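# In defence of the recap episode

Written fast, on a train, between two stations with no signal. Apologies for the state of it.

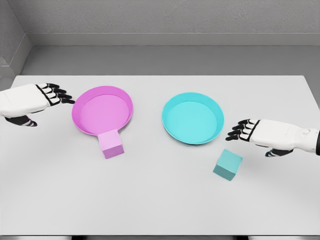
Xóchitl Villaseñor replied to my last post to say that recap episodes are a tax on loyal viewers, that she pays Pramanik every month for new animation and not for a clip reel with a bit of narration on top, and that if a studio can't finish a series on time it should say so and take the week off.

Fair. Lots of you said the same, less politely. I still think she's wrong, or half wrong, and the half matters.

The episode everyone is cross about is the ninth of Plinudeo. If you don't watch it: fantasy thing, canal city, two sisters who run a lock, a war upriver that keeps getting closer. Very dense. Eight weeks of plot and then in week 9 the older sister sits down at the kitchen table and goes through the lock ledger, and every entry is a scene we've already seen. Couple of minutes of new drawing at most. Forums on fire by teatime.

I loved it. Watched it twice.

First thing. A recap tells you what the people making the show think the show is about. They've got hours of material and have to choose. The Plinudeo one leaves out the duel. The duel! The bit that was clipped and passed round everywhere, the bit on the poster. Instead you get the toll argument from episode two, nearly whole, and the younger sister painting the gate. I'd forgotten the gate. Went back to look and there's a line in it, thrown away, half under a boat horn, that makes sense of the letter in episode seven. I'd have missed that for good.

Now someone's going to say that's the editor being clever with leftovers. Yes. Good. More of that please.

Second thing, and this is the one I get shouty about. Schedules. We all know how these shows get made, or we know enough. Too few people, too many series per season, the same freelancers drawing for three studios at once. When Bevimell did Skuteck they had no recap planned and no spare week either, and you can see exactly where it goes wrong. Episode ten. Faces sliding about. A whole conversation held on the back of somebody's head. The rooftop chase that's just the same stretch of roof going past again and again. People still share screenshots of it to laugh at, and I do laugh, and then I feel a bit sick, becuase what you're laughing at is somebody's fourth night without going home.

A recap would have given them a week. I'd swap episode ten of Skuteck for a ledger and a kitchen table any day.

"Take the week off then." Right, the Villaseñor position. I've some sympathy. But a TV slot is a TV slot, it's been bought, something goes in it. And an empty week on a streaming app does odd things to people. They drift. They start something else. A recap keeps the chair warm.

And it's for the late ones too. My friend Bogumił Krajewska started Plinudeo from the recap. Backwards, mad, wouldn't recommend it. Then watched the rest in a weekend and now won't shut up about toll law. Would never have begun at episode one with eight to catch up on. Somebody being handed a way in doesn't cost me anything except a week in which I could, I don't know, cook.

OK so where she's right.

Bad recaps are really bad. The old long-runners, the ones with 70 episodes and a recap every time the budget coughed, those were grim. No frame, no new lines, just a voice going "and then". Some had a recap of a recap. I sat through all of it as a kid because there was one channel and it was raining, and I'm not going to pretend it was art.

Also they should be labelled. This is my one real complaint about how Pramanik handled it. Plinudeo's came up as a normal numbered episode with a normal title and a thumbnail of the upriver army, who are in it for four seconds. That's sneaky. Put the word recap on the tile. People who want to skip can skip, people like me can put the kettle on and enjoy it, and the comments don't turn into a bin fire. It had 3000 of them when I last looked and I'd bet most were from folk who felt tricked more than bored.

And keep them out of the boxset price! The Skuteck discs had two "bonus digests" padding out the last volume, at £32. No. Extras, fine. Not instead of an episode.

But a recap with an idea in it? A character going over what happened, getting some of it wrong? There's a moment in the ledger episode where the older sister reads out the night of the flood and the picture doesn't match what she's saying. She says she went back for the boatman. The clip, same clip we saw in week four, just let run a bit longer this time, shows her standing there. Doesn't move. That's new story made out of old drawing. Somebody sat in an edit room and found that, and it cost nearly nothing, and it has changed how I see her more than anything with a sword in it.

Nearly everyone I've argued with this week switched off before that bit. It's past the halfway mark. I've started asking before I get into it with people, did you see the flood, and mostly its no.

So go and watch the second half at least. Xóchitl, you too. Then come and tell me I'm wrong about the boatman, because I've got a theory about episode eleven and I need someone to shout at me about it before it airs.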